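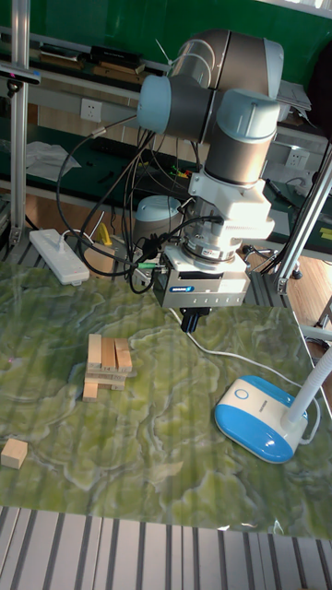
Stullel asked on the jobs board last week whether this is a programming job. Mostly it isn't. We need a part-time cell technician to look after one robot arm and the table under it, and programming takes up very little of the week.

Hivelside runs the cell at its Mestdale site. The arm stacks and unstacks small wooden blocks, and the runs are only useful if the setup stays the same from one to the next.

What you would do:

Check the gripper fingers and the flange screws before the first run of the day.

Look over the cables from the wrist back to the base – they loop wide, and a plug that works loose can cost us a morning.

Put the blocks and the lamp back in their start positions between runs. A normal shift has 62 runs.

Zero the force sensor, and recheck the gripper alignment every 200 cycles.

Write up faults in the cell log, with the time and what you did.
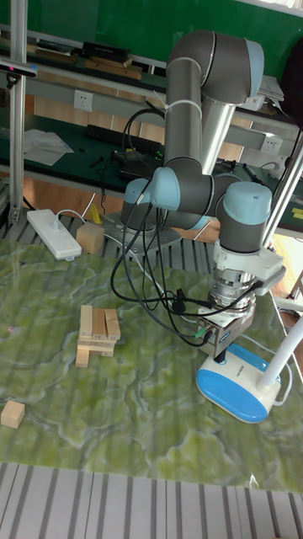

Photo: Hivelside, Mestdale site

You should be comfortable with hand tools and able to follow a wiring diagram. Experience with any make of arm is helpful. We will train you on ours, and on Innes, the logging software we use. You need to be able to stand for most of a shift and lift 27 pounds.

Hours are 8 a.m. to 1 p.m., Monday to Friday, starting in August. Pay is hourly and depends on experience – ask us for the current scale.

To apply, send a resume and a short note about something you have kept running or repaired to the Hivelside front office, Room 86. Please put "cell technician" in the subject line if you write by email.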